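Notes from the Birkley Workshop: Looking After the Small Arm

November has been a quiet month for visitors, so we finally got to spend some real time with the small arm in the corner cell, the one most of you know as Ura. It has put in 2,657 pick cycles since the spring service, and the log sheet said it was due for a going-over at 2,000, so yes, we were behind. Thank you to everyone who kept writing on that log sheet anyway. It made the job so much easier to plan!

Finger pads first

The finger pads were the part I worried about most. They had gone shiny on the inside, and a shiny pad lets a block slide down just when you think you have it. We wiped both fingers with a barely damp cloth, let them dry over lunch, and checked every screw by hand (one on the left side took nearly half a turn, so I'm glad we looked). If you are doing this at home or at the Villalobos site, please don't use the strong cleaner from the paint bench. It leaves a film, and you will be doing the whole thing over.

After that we ran the open and close routine 200 times with nothing between the fingers, listening for the clicking sound some of you reported in the summer. I heard it twice, early on, and then no more. I'd still like to hear from anyone who notices it again.

Setting the camera straight

The next job was the marker, the black square on white paper that the camera uses to find its place. A marker that has crept even a little will put every pick off to one side, and people tend to blame the arm - I certainly did, for most of a morning. We checked ours against the Rirnel setup sheet, saved the new position, and went back to the colored blocks for a slow approach with the fingers open. Going slowly gives you time to look at the gap on each side of the nearest block, the green one in our case, before you let the gripper close. 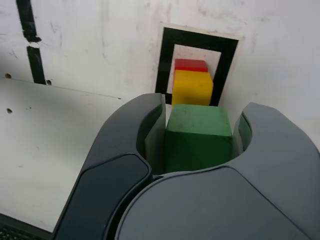

What is still on the list

The walls of the cell could use a good scrub, and there are some old screw holes I would love to see filled before the winter open house. We also need a fresh roll of black tape. The spare pads have been ordered and came to $185 with shipping, a bit more than last time, so please be gentle with them. If you have a free evening and like fiddly work, come by after 6 p.m. and I'll gladly show you how the pads go on.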